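Notes from teaching an arm to put things away

2021-01-27

6 min read

We use cookies to remember your preferences. By continuing to read you accept our cookie policy. Accept | Settings

I've spent most of the winter collecting demonstrations for the project we call Festby. The job is simple to describe. A person drives the robot through a task, the software records every move, and later a policy is trained on the recordings. I do a lot of the driving, so these notes are from the driver's side.

We started with hand guiding. You put the arm in its soft mode, take hold of it near the wrist and walk it through the motion. It's a good way to begin if you have never moved a robot before, because you can feel where the joints want to go. My first session was on the older arm, which we call Drotarau after the lab it came from. I had it picking up cups within the hour.

The trouble is that your own body gets into the recording. My sleeve was in front of the wrist camera for half of the early takes. I also pushed the arm along paths it would never follow by itself, with the elbow swung out to make room for my shoulder. We kept a few of those takes for testing the file reader and threw out the rest.

So we moved to remote control. I sit at a desk with a hand controller and a monitor. Squeezing the trigger closes the gripper, and a thumb button acts as a clutch. Hold the clutch and you can bring your hand back to a comfortable position without the arm moving. I forgot about the clutch constantly for the first few days and ended a lot of takes with my arm stretched over my head.

Depth was the other thing I had to get used to. On a flat screen you can't tell if the fingers are over the cup or behind it. Crisóforo Olvera, who wrote most of our control software, told me to watch the shadow. When the shadow of the fingers meets the fingers, you're at the table. It works under the bench lights, and it works less well late in the afternoon with sun coming in from the side.

Then we went into simulation for a while, partly because the real arm was waiting on a new wrist cable. The controller is the same and so is the recording format. What changes is that you can reset everything with one key. On the bench a reset means getting up, putting the objects back, and sitting down again, and that takes longer than the take itself.

The target I was given was 400 good takes in simulation and 100 on the real arm. A take counts as good if the object ends up where it should, the gripper never hits the table, and the whole thing runs without a long pause. The pause rule cost me the most. If I stop to think for two seconds, the recording has two seconds of a robot doing nothing, and the trained policy will copy it. Ours did. The first one we trained would go over to the object, stop above it, and hang there for as long as we let it.

After that I changed how I work. I look at the room first and decide on the whole path before I press record. Where is the object, which way is it facing, what furniture is in the way, where will I set it down? Then I do it in one go, at an even speed. If I get it wrong I let it be wrong and delete the take.

The simulated rooms come out of a scene generator we named Ponce. It picks furniture and places it, and some rooms are much easier to work in than others. Chairs are what I look out for. A chair pushed up close to the table blocks the approach from that side, and the arm has to come in higher.
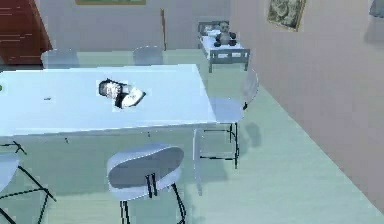 Objects lying on their side are the hardest for me. With a standing mug I can come straight down and close on the rim. When it's tipped over I have to turn the wrist to match, and on a hand controller that means twisting my own wrist further than it likes to go. I now use the clutch in the middle of the turn. It shows up in the data as a short flat spot, well under the limit for a pause.

White tabletops with white chairs around them are also slow going, for plain visual reasons. The edge of the table is hard to judge against a pale seat behind it. I asked Crisóforo if we could turn on a grid overlay for the driver only, so that it doesn't get into the recorded images, and he added it the same week. I use it for the approach and switch it off for the grasp.

Of my first batch, 67 takes were rejected. Most were pauses. A few were cases where the object slid as I closed the fingers and I chased it across the table. You could argue that chasing is useful, as the robot ought to learn to recover. We argued about it for a whole lunch and decided to put those takes in a separate folder called Amar, to train on later and compare.

My speed has settled at about 6 takes between breaks. Past that my grip gets tight and the paths get shaky, and you can see it in the plots. I get up, walk down the hall, and come back.

The plan is to finish the real arm takes by April. The wrist cable is in, but the calibration has to be redone before I can record anything worth keeping.

3 comments

rhodes_k
We had the same hovering problem. Trimming the still parts out automatically helped some, but you have to leave them in around the grasp or the gripper closes too early.

Mina T.
Do you drive with one camera view or two? I added a side view and my depth mistakes dropped a lot.

Author reply
Two on the bench, one in simulation. I should try the side view there too.

Get new posts by email. Enter your address to subscribe. You can unsubscribe at any time.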